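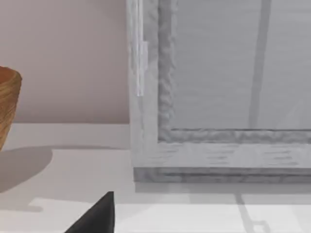 Wooden bowl on a white tabletop.

Zasdale Visitor Information: Frequently Asked Questions
Last revised Oct 28, 2018

Where is Zasdale?
Zasdale lies at the upper end of the Vevside valley, where the paved road stops. The valley floor is farmed as far as the second bridge. Above that the land is open pasture, then rock.

How do I get there?
By car, take the valley road from Vevside and keep left at the fork past the quarry. The right branch is a private logging road and has no turnaround. The bus from Vevside meets the morning and late afternoon trains. It stops on request at any farm gate; signal the driver clearly.

Is the road open in winter?
It is plowed to the church. Past the church it is closed from the first lasting snow until the town posts a reopening notice, usually before June. Tire chains must be carried whenever the sign at the fork is lit.

Where can I park?
The lower lot by the church holds 60 cars and is free. The upper lot at the trailhead is smaller and charges by the day. The meter takes coins only. Overnight parking is allowed in the lower lot except on market days, when it must be clear by dawn.

What lodging is available?
There are two inns and a number of rental cottages. The inns serve breakfast and dinner. Cottages are let by the night outside the summer season and by the week within it. Linens are included unless the listing says otherwise. Check-in is at the Uniyal office, next to the post office, and keys can be picked up after hours from the lockbox.

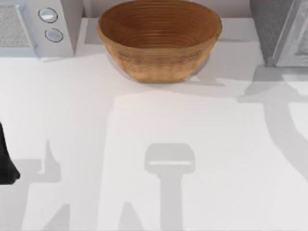 Countertop with microwave and round woven bowl.

Can I buy groceries?
The village store carries bread, milk, canned goods and stove fuel. It closes at midday. For anything more, shop in Vevside before driving up. There is no gas station in Zasdale.

How long is the walk to Zoronov Falls?
The marked trail takes 3 hours round trip at a steady pace and climbs 400 meters. The first half follows a cart track. The second half is narrow and has fixed cables in two places. Boots are advised. Strollers cannot get past the cart track.

Is there an easier walk?
The river path between the church and the second bridge is level and surfaced with gravel. It floods after heavy rain, in which case use the farm lane on the opposite bank.

Do I need a permit?
Day hikers do not. Camping above the tree line requires a permit from the Uniyal office, limited to two nights per site. Open fires are prohibited at all times. Fishing licenses are sold in Vevside only.

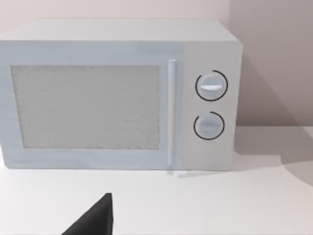 Are dogs allowed?
Yes, on a leash. Sheep graze loose above 1000 meters from spring to fall, and dogs are not permitted on the falls trail during those months. The inns accept dogs by prior arrangement.

Is there cell coverage?
Coverage is reliable in the village and absent beyond the second bridge. An emergency phone is mounted on the wall of the trailhead shelter.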